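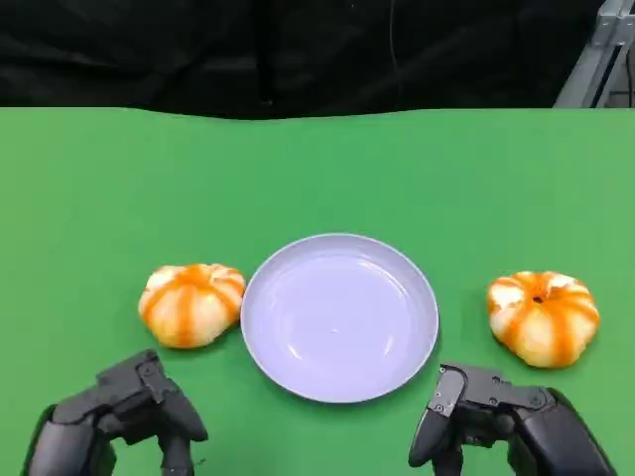

Two arms, one plate, two tangerines

The arms have been bolted down since November and this is the first task I've stuck with for more than an evening. Each arm has to pick up the tangerine on its own side and set it on the plate. The left one has a short trip. The right one has more green to cross, and that's where most of my trouble is.

I peeled the tangerines partway, in strips. A whole tangerine is too easy now, and I wanted a surface that changes from one strip to the next. The fingers hold fine on peel. On the bare parts they either slide or squeeze too hard, so I dropped the closing force to 44 percent of what I used for the wooden blocks. That got me fewer crushed ones and more dropped ones. I'm leaving it there for now.

The black cloth went up at the back of the table after the depth readings kept picking up the shelves in the Rotholm workshop. It helped a lot. The plate is still a nuisance. It's shiny, and the highlights move when somebody turns on the light over the drill press. I may switch to a matte one.

Wiring is the part I'd redo. I ran both arms off one 300 watt supply, and when they start together the voltage sags enough to reset the right wrist. For now the code waits 80 milliseconds between the two starts. Maham Jadoon lent me a second supply and I'll put it in once I've made a bracket for it.

Next job is getting both arms to reach the plate at the same time without knocking knuckles. At the moment the left one goes first and backs off.

Comments (2)

Maham Mirani
Did you try thin silicone on the fingertips? I used it on my Huvine gripper and it held wet fruit okay. It wears out fast though.

plokurora_bench
Put the second supply in before you tune anything else. I spent weeks tuning around a sag like that and had to start over.

Recent posts
Recutting the wrist plates
Cable chain or zip ties
The Abbasi controller board, second try

This site uses cookies to remember your settings. By continuing to read you accept their use.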